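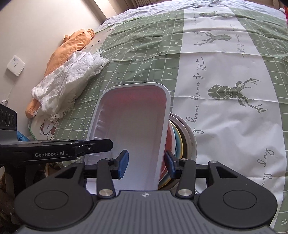
Kuster Replacement Finger Pads, Blue (pair)
For Notuvow hand-held and arm-mounted grippers
Sold by Skutwood Spares
In stock. Ships in two working days.

Read this before you order

If you have landed on this page because your gripper has started dropping things, you are in the right place and we are sorry about your dishes. The earlier pads for this gripper, sold through April, have a fault. The textured blue face can come away from its backing. It does this slowly, from the tip down, and it tends to finish the job while holding something you like.

The pads on this page are the revised version. They fit the same fingers, use the same screws and cost the same. The old ones should be taken off and thrown away, even if they look fine. They looked fine on our bench too, right up to the mixing bowl.

What goes wrong

The glue between the face and the backing was too stiff. Every time the fingers closed on a hard edge, such as a tray rim or a plate, the face flexed and the glue didn't. After enough of that, a thin gap opened at the tip. From then on the face could slide sideways under load. The gripper still thinks it has a good hold, because the fingers are closed on something. The something is a loose piece of rubber, with your plate on the other side of it.

Soft items hardly ever set it off. Towels, cushions and stuffed toys went through our tests without a complaint. Kitchenware is another matter. Tall, smooth, thin-walled containers were the worst, and anything stacked on edge came a close second.

We have had 35 returns so far. Most people lost nothing but patience. Two customers reported a pinched fingertip, both from reaching in to push a slipping pad back into place with the gripper still powered. Please don't do that. We understand the urge completely.

How to check the pads you have

Turn the gripper off and unplug it, or take the battery out if yours has one. Wait for the fingers to go slack. Put your thumb on the blue face near the tip and push sideways, fairly hard. A good pad feels like one solid piece. A bad one gives a little, and sometimes makes a small sticky sound that you will not enjoy.

Then look at the back edge of the pad. Old pads have a plain edge. Revised pads have a raised letter K. If there is no K, replace the pair. If there is a K on one and not on the other, somebody has been saving money, and you should replace the pair anyway.

Fitting

You need a small cross-head screwdriver and a clear surface. The screws are tiny and love carpet. Each pad is held by two screws from behind.

Remove one pad completely before you start on the other, so you always have one to copy. The pads are handed, left and right, and the letter is molded on the inside. Tighten until the screw stops, then leave it alone. The threads are in plastic and they remember everything.

Run the open and close cycle with nothing between the fingers, then with something soft. Save the good china for a later day. If your controller runs the Skollik grip software, redo the zero step, as the new pads are slightly thicker and the gripper will otherwise squeeze harder than you asked.

What's in the bag

One left pad, one right pad, 4 screws, and a printed card that says much of what this page says with fewer jokes.

Does not fit

The narrow-finger Notuvow model. People have tried sanding the pads down to fit. We have seen the results and will not be refunding them.

Free exchange

If you bought the old pads from us, the new pair is free and so is the postage. Send us your order number and a photo of the back edge of each pad. You don't need to send the old ones back. If you bought them elsewhere, send the photo and proof of purchase to Kuster, who are covering those directly. They have been decent about the whole thing – more decent than their glue.

We can't pay for broken dishes through this page. Injuries of any size should be reported to us by email, with "Pads" in the subject line, and please stop using the gripper until you hear back.

Page updated 2023-09-27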